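Open day at Ilgate: an afternoon with the Skondell cell

I had been meaning to get out to Ilgate for a good long while, and when the spring open day came up on the club calendar I put my name down before I had even checked whether I could get the afternoon off work (I could, thank goodness). We met in the parking lot on 24 April 2023, got our visitor stickers, and were handed over to Shabani Bakilana, who looks after the Skondell arm and had kindly agreed to let us crowd around it for most of the visit.

She started us at a desk and not at the robot, which surprised a few people. Everything the arm does gets tried out in simulation before it is allowed to move, so there is a rendered room with a pale woven fabric and dark brown behind it, and wooden cabinet doors with a half-moon finger pull cut into the edge. I could have spent the whole afternoon there poking around in it.
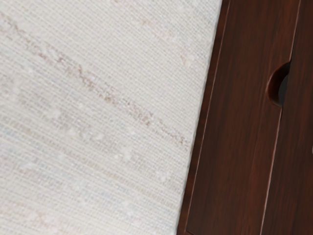
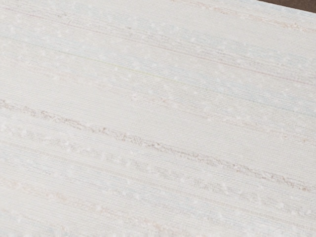 Rendered close-ups from the simulated room, both with the pale weave filling much of the view.

Shabani told us that most of the trouble in a cell like hers comes down to the wrist camera. If the camera in the simulation sits even slightly differently from the one bolted to the arm, then whatever works on the screen will miss on the floor, and it will miss by the same annoying amount every single time. So when they set up the cell, the camera mount was the first thing they got right, and it is still the first thing she checks on a Monday morning before anybody asks the arm to do anything useful. She runs it to 15 fixed positions in front of a printed target, lets the Galanis software compare what it sees with what it ought to see, and if the numbers have drifted she loosens the bracket and starts over. It takes her most of a cup of coffee, she said, and she had the coffee with her to prove it.

Then we went through to the cell itself. The arm stands on a steel pedestal with a real cabinet in front of it, and there is a low fence with a gate that stops everything the moment you lift the latch. One of our members lifted the latch. Shabani was very nice about it and used the pause to show us how a restart works: gate closed, key turned, a slow move back to the home position with your thumb on the enable switch the whole way, and only then back to normal speed. I was glad to see it, to be truthful, as I had always pictured somebody just pressing a green button!

The upkeep was my favorite part. The rubber pads on the fingers wear smooth from pulling at door edges, and she changes them in pairs, even when only one looks tired, so the grip stays centered. The old ones go in a jar (she let me hold the jar). The cable that runs along the forearm is tied down loosely, with a loop at the elbow big enough to put your fist through, and she told us that the first one they had was tied too tight and gave out after 209 hours of running. The replacement has a softer jacket and has been no bother at all. She keeps a paper logbook hanging from the pedestal on a string, with every pad change and every bracket adjustment in it, and it was up to page 93 when I had a look.

After a break for sandwiches Osvaldo Andrade came down to talk about the software side. He builds the rooms that go into the simulator, and somebody asked him why you would go to the bother of putting uneven threads in a fabric when the robot only cares about the doors. His answer was that a camera close to a surface sees every bit of the surface, and he would sooner the software met a busy, fussy texture in the simulator first. He also changes the light and the wood color from run to run. There was a long discussion about wood grain after that which I enjoyed more than I followed.

We got to see the arm open a door in the end. It took 2 tries, the first one stopping short of the pull, and Shabani wrote both of them in the logbook while we clapped.

A few practical things for anyone going to the next one, which is planned for July. Wear closed shoes, they do check. The bus from Zondari stops right outside, but the one going back is not frequent, so look up the times before you set out. There are stools in the cell room but not enough for a full group, and the sandwiches with the egg go fast. My thanks to Shabani and Osvaldo, who both stayed well past the end to answer questions, quite a lot of them mine.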